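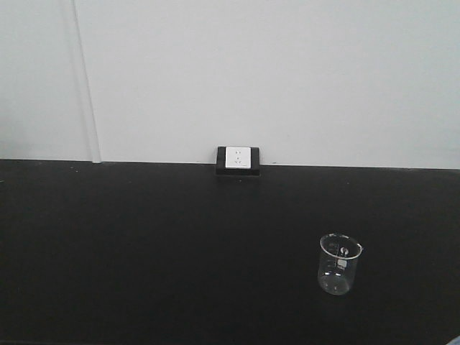
By Delphine Arkwell
2022-09-14

Most firewall rules should have an expiration date. I have held this view for years, and an audit in April made me more stubborn about it.

The firewall at our main office had 1,785 rules. We turned on hit counting and let it run for 50 days. A large share of the rules matched no traffic in that time. Many pointed at servers that had been shut down. One group let a vendor, Rornetti, reach a billing system we replaced two contracts ago. The comment field on those rules said "temp."

The usual argument for leaving old rules alone is that deleting one might break something. Sometimes it does. We removed 98 in the first pass and had to put 7 back, mostly for quarter-end jobs that had not run while we were counting. Each of those took a few minutes to restore. An open path into a network that you forgot about can cost a lot more than that.

Cleanup projects don't fix this by themselves. Ours at Furkico was the third one, and the list had grown back after the first two. Rules are easy to add, and the person who asked for one has moved on by the time it stops being needed. An expiration date puts the work back on the team that wants the access. If they still need it after a year, they can say so in one line of a ticket.

Some products make this hard. Clovolo lets you schedule a rule but won't warn you before it lapses, so we keep the dates in a spreadsheet and send the reminders ourselves. It is clumsy, and I would still take it over a list that only gets longer.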